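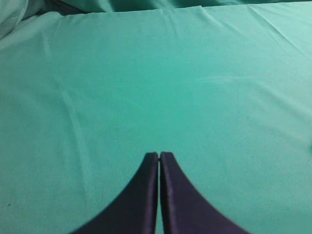

The color filter on the Visska storefront has been putting items in the wrong group ever since we moved to the new Indinum catalog module in May. Customers who tick "Green" get the olives and the dark greens but miss most of the lighter ones. A green with some blue in it, like this teal cloth, which goes paler toward the upper right where the light falls on it, ends up under "Blue" or under "Gray" depending on the day. We have 400 fabric listings and I found 80 in the wrong group.

Print | E-mail

Ticket opened by: Wilma Kuipers, Visska
Product: Indinum catalog module
Priority: Normal
Status: Closed

Steps to reproduce
Open the storefront, go to Fabrics, tick Green under Color. Compare with the color name in each listing. "Seafoam" and "Mint" are missing. Tick Blue and they show up there.

What I tried first
Cleared the storefront cache. No change.
Logged out and used a different browser. No change.
Retyped the color name on one Leone listing and saved it. It moved to Green, then went back to Blue overnight.

Reply from support
Thank you for the report. Please check Catalog > Attributes > Color and tell us if "Assign group automatically" is on. Also let us know if the listings that moved back are all from the same supplier feed.

Wilma Kuipers
It is on. I did not turn it on, so I assume it came with the update. The listing that moved back is from the Leone feed. I changed two Jurero listings the same way and those have stayed put.

Reply from support
With that setting on, the module ignores the color name and works out the group from the hex value in the listing. The Leone feed runs every night and overwrites manual changes. The Jurero feed only updates stock and price. Please turn the setting off, then run Rebuild Filters from the Tools page. It took 8 minutes on our test copy.

Wilma Kuipers
Turned off. Rebuild stopped with "Value list incomplete" after 300 listings. Tried again with the same result.

Reply from support
That message means a listing has a color name with no group mapped to it. Under Attributes > Color > Mapping, sort by Group so the blank ones come first. Fill those in and rebuild again.

Wilma Kuipers
There were two blanks, "Sea foam" with a space and "Petrol." I mapped the first to Green and the second to Blue. Rebuild finished this time. Green now shows the light shades. I will wait for the Leone feed to run before I say it is fixed.

Update, 4 July 2025
Feed ran last night and the groups held. I spot-checked the Leone listings and they are all where they should be. One request: could the setting be off by default after an update? You can close this.

Reply from support
Closed. The request about the default has been passed on as a separate ticket, and you will get an e-mail when it is picked up.

Print | E-mail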